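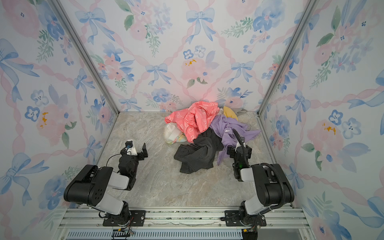 1. Mounting and rail

1.1 Both arms on one horizontal aluminum rail, side by side. PASS.
Comment: Keep this layout in the purchase spec. Separate pedestals were priced by Grakinik and add floor anchoring to the bill.

1.2 Mounting plates bolted to rail. PASS on presence. OPEN on torque.
Comment: No torque record came with the units. Ask for one per plate at acceptance. A blank sheet counts as a fail.

1.3 Spare plates. NOT STOCKED.
Comment: Budget for 2. They are cheap next to the downtime at Eston in April.

2. Enclosure

2.1 Walls on three sides, lined with patterned paper. PASS with comment.
Comment: The paper is a consumable. Add a line for relining. Whoever orders it should get the whole job from one roll batch, as the print varies between batches and Majimbun wants the three cells to match.

2.2 Aluminum posts at rear corners. PASS.
Comment: Check for sharp edges at the top before anyone reaches over. End caps are not in the Faltley quote.

2.3 Access side. OPEN.
Comment: The quote covers the cell without a guard on the operator side. Light curtain, 1145 dollars installed — the only item on this list that I would not defer. Until it is in, the procedure is arms powered down before hands go in, and the budget holder should know that this costs operator time on every reset.

2.4 Floor surface, marble pattern. PASS.
Comment: Wipe-clean. No action.

3. Grippers and wrists

3.1 Finger contact with soft goods. PASS with comment.
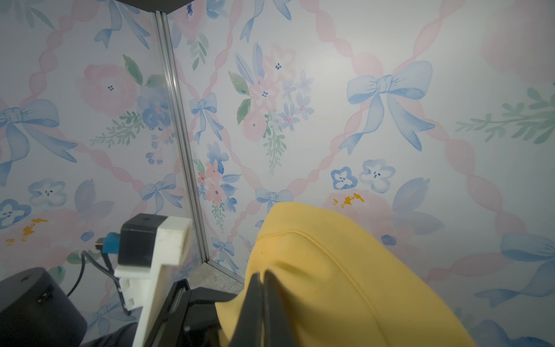
Item 3.1. Gripper finger pressing into yellow fabric, wrist bracket at left.

Comment: Fingers bear directly on the cloth. Inspect tips for burrs weekly and log it. Replacement fingers should be bought in pairs. The 300 dollar wear-parts line in the draft is too low if Majimbun goes to two shifts.

3.2 Wrist bracket, 3D-printed. PASS with comment.
Comment: Printed parts are acceptable. Get the print files written into the contract. Without them every cracked bracket becomes an order with a lead time. Look for cracks at the cutouts and at the screw holes.

3.3 Connector at the bracket housing. PASS.
Comment: Seated. Add strain relief to the build list; the supplier treats it as an extra.

3.4 Wrist cameras. PASS.
Comment: One spare per cell, same part number. Mixed camera models cost Eston a recalibration last year.

4. Cables and electronics

4.1 Cable routing along the arms. PASS with comment.
Comment: Corrugated conduit on the right arm, thin cable on the left. The two should be specified alike. Faltley quotes 582 dollars for conduit on both arms across all three cells, labor included. Recommend accepting.

4.2 Small circuit boards near the rail. FAIL.
Comment: Boards and wiring need covers. Request these as part of the base price and do not accept them as an option.

4.3 Vent grille below the rail. PASS.
Comment: Keep clear. Lint is the expected problem with garment work, so vacuum monthly and put a vacuum with a brush head on the equipment list.

5. Work area and load

5.1 Test load: mixed clothing, piled. PASS. 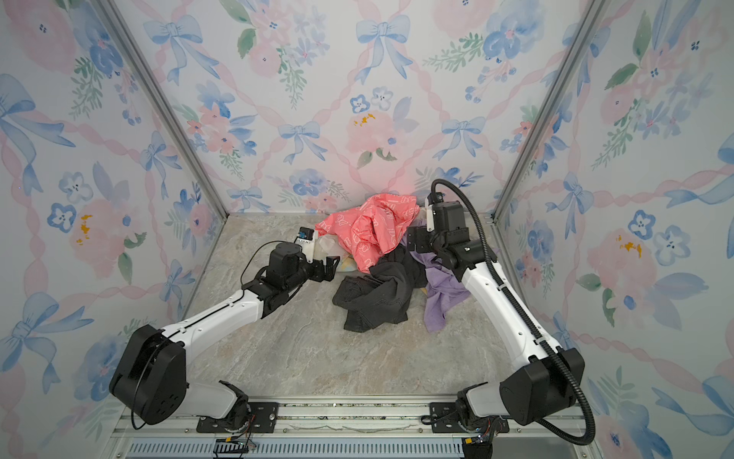

Item 5.1. Both arms reaching toward the garment pile, fixed view.

Comment: The load for the acceptance test should have the same kind of variety: dark and light, printed and plain, thin and heavy. Faltley offered to run acceptance on folded towels. Decline.

5.2 Arm-to-arm clearance over the pile. OPEN.
Comment: Shared reach over one pile means the collision limits have to be shown working at reduced speed, on our load, before final payment. Hold back the last installment until this is signed.

5.3 Emergency stop reachable from both ends of the rail. OPEN.
Comment: The drawing from Grakinik shows one button. Price a second.

Items to carry into the budget request: 1.3, 2.1, 2.3, 3.1, 3.4, 4.1, 5.3. Item 4.2 goes back to the supplier at no cost to us. Reinspect 1.2 and 5.2 at delivery.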